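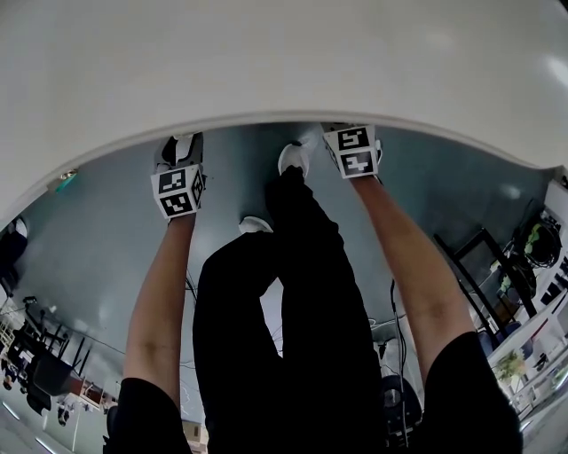 Bending down to floor level is the part of hand-recorded demos that I put off for ages, and I'm a little sorry I did, because it's where my policies got the most useful data in the end. Tabletop stuff is comfortable! You stand there, you fold your towel, you feel clever. Floor work means your head tips over, your own legs and sneakers come into the view, and both marker cubes end up way down by your feet with whatever cables you've got running across the floor. It's all fine, as long as you set up for it, so let me walk you through how I do a bent-over take from start to finish.

What you need

A head camera, a marker cube for each hand, a calibration file for the cubes, and the recording software you already use (I'm on Rallby, but the steps are nearly the same in anything else). You'll also want five minutes of patience per take until your back learns the routine.

Step 1: Fix the cubes before you fix anything else

Put both cubes on and shake your hands like you're drying them. If a cube shifts even a tiny bit, tighten it and do the calibration again. I skipped this once and recorded 38 takes with the right cube turned a few degrees from where the file said it was, and every single grasp in the replay landed beside the object. Manolis was very kind about it. I was not.

Short sleeves are a good idea too. A loose cuff slides down over the cube the second your arms point at the floor, and then the tracker has half a pattern to work with.

Step 2: Tilt the camera for the bottom of the bend

Most people set the camera angle standing up and then wonder where their hands went. Bend over all the way, into the pose you'll hold for the actual pick, and have somebody check the preview for you. Both cubes should be inside the picture with at least one full face each. Stand up slowly and check again. You will lose the cubes somewhere on the way up, and that's okay for a moment, but you want to know where.

Step 3: Start upright, hold, then go down

Hit record while standing. Hold both hands out in front of you and count to five so the tracker gets a clean lock – I count out loud, it stops me from cheating. Then bend at an even speed. Fast head motion smears the patterns, and a smeared pattern is the same as no pattern.

Try not to look back between your legs. If your head rolls past upside down, the video still looks okay to you, but the head pose can drift, and you'll see your hands wander off in the replay even though they were still.

Step 4: Do the task slower than feels natural

Reach, close, pause, lift. The pause matters more on the floor than on a table. Keep the cubes apart from each other when you can, and keep your knees out from between the camera and your hands. Wide feet help a lot! Dark pants are good as well, since the trackers I've used have never mistaken a plain dark leg for anything.

Step 5: Come up and finish with the same hold

Same pose as the start, same count. Then stop recording. Having matching holds at both ends makes trimming so much easier, and you can compare them to spot drift.

Step 6: Check the takes before you take off the cubes

Open the tracking graph and look for gaps. My rule is that any take where a cube disappears for more than 5 frames during the grasp gets deleted and done over. Gaps on the way down or up I leave alone and let the software fill in.

How many do you need? For one simple floor pickup I got decent results with 300 good takes. Krisztina went all the way to 897 for hers, with a lot more objects, and hers is better, I'll admit it. Split them over several sessions – your lower back will send you a bill otherwise.

Next I'll write up how I move these takes over to the arms, including the reach limits that tripped me up in October. If your replay shows both hands offset by the same amount, check your head camera calibration first and leave the cubes alone.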